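El mantenimiento de las pinzas de mano, pieza por pieza

En el taller de Prerno, en la segunda planta de un edificio de oficinas de Grurcombe, las pinzas se revisan antes de que lleguen los operadores. Wakana Hamada abre el armario, saca las herramientas de dos en dos y las deja sobre una alfombrilla de goma. Son pinzas de mano: una persona las sujeta y hace con ellas las tareas de una casa, y lo que registran sirve después para entrenar a los brazos de la celda que la empresa tiene en la planta baja.

Hamada lleva el puesto desde septiembre. Antes reparaba cabezales de envasado en Samonte, y de allí se trajo la costumbre de anotarlo todo en un cuaderno con las tapas plastificadas. Cada pinza tiene su página. En ella figuran los cambios de almohadilla, el apriete de los ejes, las caídas al suelo y el nombre de quien la llevaba.

La revisión empieza con la herramienta apagada. Hamada abre y cierra los dedos a mano, despacio, y escucha. Los dedos se mueven en paralelo gracias a unos brazos articulados, y cada articulación puede coger holgura por su cuenta. Si una lo hace, el dedo correspondiente llega un poco más tarde que el otro y el agarre queda torcido. A simple vista cuesta apreciarlo. Ella mete una galga entre las dos puntas y comprueba si la aguanta igual arriba que abajo.

«La gente mira primero el motor o el cable», cuenta. «En estas herramientas lo que se gasta es el eje. Y la almohadilla, claro, pero eso ya se sabe».

Las almohadillas van pegadas a la cara interior de cada dedo. Se limpian con alcohol y un paño que no suelte pelusa, y se cambian cuando el borde empieza a levantarse. El adhesivo necesita 30 minutos de prensa. En ese tiempo la pinza no se puede usar, y por eso el taller guarda una de reserva ya montada. El lote anterior de almohadillas, comprado a otro proveedor, era más blando y se marcaba con los cantos metálicos. El actual, de Votasby, agarra algo menos en seco y dura bastante más.

Después viene la calibración. La pinza se coloca en un soporte y se cierra sobre un bloque patrón de 59 milímetros. El programa lee la apertura y la compara con la medida real. Se repite 5 veces. Si las lecturas se separan, Hamada afloja el tope, lo recoloca y vuelve a empezar. Un día normal la operación se resuelve antes del café. Cuando no sale, la herramienta se queda en la alfombrilla con una etiqueta amarilla y el operador se lleva la de reserva.

El desgaste depende mucho de la tarea. Doblar ropa apenas castiga los ejes, aunque llena de hilos las articulaciones. Abrir cajones carga siempre el mismo lado. La vajilla es lo más exigente: los cuencos y las ensaladeras se cogen por el borde, con un dedo dentro y otro fuera, y todo el peso queda colgando por delante de la mano. La pared curva, además, empuja los dedos a abrirse de forma desigual. Una pinza que pasa la semana entre cuencos vuelve al taller con más juego que otra que ha pasado el mes entre camisetas.

Por ese motivo las sesiones de cocina tienen su propia hoja de control. Los operadores anotan si el agarre resbala, si han tenido que cerrar dos veces y si la herramienta ha tocado agua. Esto último preocupa especialmente en el taller. El cuerpo aguanta una salpicadura, pero los rodamientos de los ejes no están sellados, y la humedad que entra por ahí aparece semanas más tarde en forma de un roce áspero a mitad de recorrido.

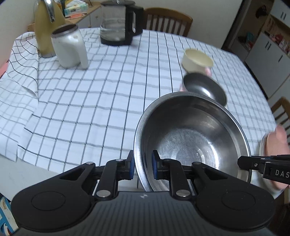 Cuando hay sospecha de agua, Hamada desmonta las tapas de los ejes, sopla con aire a baja presión y deja las piezas en una bandeja hasta la mañana siguiente. Luego aplica una gota de aceite fino en cada punto de giro. Una sola. El exceso acaba en la almohadilla, y una almohadilla con aceite hay que tirarla.

El montaje se hace en el orden inverso, con un destornillador dinamométrico que ella guarda en su propio cajón. Los tornillos de las tapas son pequeños y se pasan de rosca con facilidad. En primavera, antes de que llegara, se perdieron así dos cuerpos completos, y el recambio tardó en venir. Desde entonces los tornillos se sustituyen cada 900 horas de uso, estén como estén.

Queda el trabajo menos vistoso, el de los datos. Si una pinza se grabó con holgura, las sesiones de ese día muestran unos dedos que dicen estar cerrados cuando todavía no lo están. El equipo de la planta baja puede corregir un desfase constante. Uno que aparece y desaparece obliga a descartar la grabación. Hamada consulta entonces el cuaderno, busca la última calibración buena y pasa la fecha a sus compañeros, que borran a partir de ahí.

Prerno quiere llevar ese registro a una base de datos antes de que termine el invierno. La primera versión ya funciona en una tableta apoyada junto a la prensa. Le falta un campo para los ruidos. Hamada ha pedido que sea de texto libre, porque las opciones del desplegable eran «normal» y «anormal», y en su cuaderno tiene apuntados un chasquido al abrir, un silbido con frío y un crujido que solo se oye con la pinza boca abajo. De este último todavía busca la causa. La herramienta está en el soporte, sin la tapa izquierda, y el lunes le toca otra vez cocina.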